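帕尔托镇为一个圆环路口取名，开了两场会，仍然没有名字

本报讯　帕尔托镇（Paltow）南口的新圆环路口六月通车，至今没有名字。十二月的第一次居民会议原定用半小时解决此事，结果开到夜里，最后通过的唯一决议是再开一次。

2023年12月5日晚，镇文化厅的暖气修好了，来的人因此比上次多。主持会议的是镇议会负责道路与路牌的议员德奥琳达·拉马略（Deolinda Ramalho）。她一上来就说明，路口叫什么不影响车怎么走。这句话本意是让大家放松，效果却相反，后排有人立刻站起来，说既然不影响，当初为什么要发那张表。

那张表是九月随水费单一起寄出的，一面印着取名建议栏，一面印着冬季水管防冻须知。镇上共寄出2,000份，收回600份。拉马略把这个回收率称为“令人鼓舞”。坐在前排的一位退休邮递员提醒她，收回来的表里有不少填的是水管问题，还有人把水表读数写进了取名栏。议会秘书处已经把这些读数转给了水务科，水务科回复说，读数应当填在另一张表上。

剔除水表读数之后，有两个名字得票最高，而且不相上下。

第一个是“加西亚环”。加西亚（Garcia）是路口西侧那家面包店的店名，开了几代人，镇上的人指路从来都说“到加西亚往左”。支持者认为，这个地方实际上早就叫这个名字了，议会要做的无非是补一块牌子。反对者说，公家的路口不能给私人的面包店做广告，何况那家店去年把圆面包涨了价，涨价的时候没有征求过任何居民意见。店主本人到场，没有发言，散会前在门口卖掉了带来的两筐杏仁饼。

第二个是“拉马尔德环”。拉马尔德（Ramard）是流经镇南的那条小河，说是河，夏天要靠桥来辨认位置。支持者多住在河边，理由是河比面包店年纪大。反对者指出，河离路口还有一段距离，外地司机看了牌子会下意识找水，找不到水又绕一圈，而圆环路口恰恰是最适合绕圈的地方。一位住在路口北侧的女士说，她窗外已经有足够多绕圈的人了，上星期有一辆运家具的货车绕到她把整锅汤煮好才开走。

秘书处还宣读了几条得票较少的建议。有人提议叫“终于环”，以纪念工期。有人提议叫“临时环”，因为施工期间那块写着“临时通行”的黄牌至今没有拆，大家看惯了。一名小学生写的是自己家狗的名字，字迹工整，还附了画像，现场掌声最热烈的就是这一条。拉马略表示按照规定，道路不得以在世者命名。孩子的祖父问，规定里写的是在世者还是在世的人，秘书翻了一阵文件，说要回去查。

关于规定，会上花的时间比取名本身还多。帕尔托现行的地名条例有两个版本，旧版说由议会定名并听取居民意见，新版说由居民提名并听取议会意见。两个版本都盖了章。拉马略认为这在实际操作中差别不大，话音未落，会场便按新旧两派重新坐了一遍，原先的面包派和小河派倒有不少人坐到了一起。

路牌的预算也被翻了出来。镇里已经向承包路牌的兹卡里公司（Zikari）付了定金，合同规定牌面文字须在秋天以前提交。公司并未催促，只是按期把牌子做好了送来，蓝底白边，中间空着。两块空牌目前立在路口东西两端，反光性能良好。据说已有游客在牌子前合影，也有人投诉，说远远看见一块路牌，减速凑近，上面什么都没有，后面的车按了很久的喇叭。

兹卡里公司的书面答复在会上念了一遍。答复很客气，称空牌同样符合现行的尺寸与安装高度标准，补字服务可随时预约，按字母计费。听到“按字母计费”，几位原本没有立场的居民当场有了立场。有人在纸背上数起字母来，发现拉马尔德和加西亚一样长，又把纸折了起来，神情颇为失望。

会议进行到后半段，话题一度离开名字，转到圆环中间那块地上。设计图上画的是草坪和一棵橄榄树。草坪种了，橄榄树因为运送时间与修剪时间冲突，眼下还寄养在苗圃。有人主张先种树再取名，叫“橄榄环”，谁也不得罪。苗圃的人在场，说那棵树今年状态不太好，不建议拿它命名任何东西。

又有人主张在草坪上放一件雕塑。上一次镇里放雕塑是在图书馆门前，作品至今被读者用来锁自行车。图书馆长说她对此没有意见，车架的预算正好省下来了。 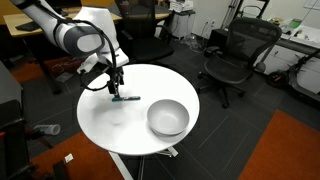
表决安排在最后。按惯例，表决应当举手，可是有居民提出举手会伤和气，毕竟面包店老板就站在门边，大家明天早上还要去买早点。于是改成写纸条。写纸条需要纸，秘书处手边能用的只有剩下的建议表，背面还是那份防冻须知。发到一半，有人借机又问起了水管，水务科的人被请上台，讲了一阵该怎样给室外龙头包保温层。这是当晚唯一没有人反对的发言，好几个人做了笔记，其中有一位把笔记记在了选票上。

纸条收齐后没有当场开票。拉马略解释说，在弄清该用哪一版条例之前，开票的结果既可能是决定，也可能只是意见，她不愿意让大家回家以后才知道自己今晚做的是哪一种。纸条装进信封，封口由面包派和小河派各派一人签名。两位签名者在谁签上面这个问题上商量了一会儿，最后一个签在左边，一个签在右边。

会后记者问拉马略，她本人倾向哪个名字。她说作为议员她没有倾向，作为司机她从另一头进镇，很少经过那里。记者又问她平时怎么向别人描述那个路口，她想了想，说：“加西亚往左。”随后她要求不要把这句话理解为表态。

小河派显然还是理解了。散会后不久，镇南的布告栏上就贴出了一张手写告示，标题是《河一直在那里》，署名“部分沿岸居民”。告示下方留了签名的空行，贴出来时已经签满一排，其中有一个名字后来被人划掉，旁边注明“我只是来看看写了什么”。

邻镇的情况也被反复拿来对照。邻镇去年建了一个更小的圆环，当天就以自己镇的名字命名，没有开会。帕尔托的居民普遍认为这种做法草率，也普遍知道那个路口叫什么。

在名字确定之前，救护车和消防车沿用施工图上的编号。镇里的快递员则各有叫法，有叫“面包环”的，有叫“空牌子”的，收件人都听得懂。只有导航软件坚持显示“未命名道路”，并用很标准的发音念出来。据住在路口北侧的那位女士说，她的外孙已经以为那地方就叫这个，前几天还向幼儿园老师介绍，说外婆家住在未命名道路旁边，那里有很多车转圈。

下一次会议的日期尚未确定，秘书处说会随下一期水费单通知各户。议会同时提醒居民，水表读数请填在背面的指定表格内，取名栏已停止受理。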